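Mirkura Low Storage Cabinet, Light Gray
Zeng Storage – Small Metal Furniture

Item 2860-LG
Price: 2,860
Availability: ships from the Gokirville warehouse

The Mirkura is a low, single-door metal cabinet for canned goods, small parts and other items that need to be kept together under lock. It stands directly on the floor and is normally placed with its back to a wall. The front is plain, with a round keyhole lock set low near one side. The top is flat and can be used as an open shelf for items in daily use.

The body is folded and welded sheet steel with a powder-coat finish in light gray. The same cabinet is available in Iron, a dark matte gray, at no extra charge. The finish resists household cleaners. Abrasive pads will dull it and should not be used on the door.

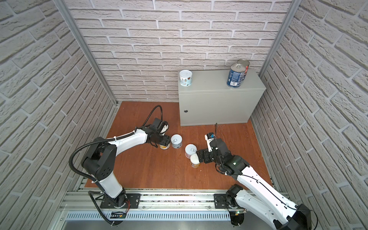 Mirkura cabinet in light gray against the back wall, with three cans on top.

The top surface has no lip or raised edge, so short and tall cans can be placed up to the edge and wiped under without lifting trays or mats. Load rating for the top is 17 kg, evenly spread. Heavier stock should go inside, on the base panel, where the load passes straight to the floor.

Specifications
Body: sheet steel, powder coated
Colors: light gray, Iron
Door: 1, reversible hinge side
Lock: cam lock, 3 keys supplied
Top load, evenly spread: 17 kg
Feet: none; base panel sits flat on floor
Assembly: none required
Warranty: 5 years on body and hinges

Placement
Set the cabinet on a level surface. On wood floors, apply the felt strips from the accessory bag to the base panel before moving the unit into position. Leave enough space in front for the door to swing fully open. For installation next to a side wall, specify the hinge side when ordering. The door can be reversed later, but the lock plate has to be removed and refitted – a screwdriver and the spare plate are needed.

Care
Wipe with a damp cloth and dry. Cans with a damaged seam should not be left standing on the top, as salt or acid contents will mark the coating. Touch-up paint is sold separately in both colors.

In the box
Cabinet, keys, felt strips, spare lock plate, instruction sheet. Cans are not included.

Replacement keys are ordered by the number stamped on the lock face. Allow 5 working days.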